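Pre-Run Inspection – Dual-Arm Bench, Gripper Comparison
Bretmont cell, work order 543
Units under test: Holub and Skevasier two-finger grippers 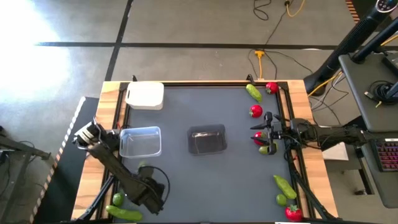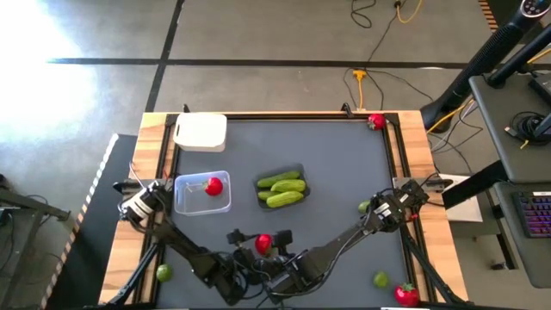

Both views: bench, arms and toy produce.

1. Arm mounts tight at both sides – OK
2. Side and far rails secure – OK
3. Cable slack at forearms – COMMENT. Loops can reach the fingers when the arms work close together. Shorten and tie before cycle 148.
4. Finger pads, wear – OK
5. Bins within reach of both arms – OK
6. Grip force log saved, Hitex controller – FAIL. Log stops at cycle 664 of 999. Rerun Sunday.
7. Emergency stop test – OK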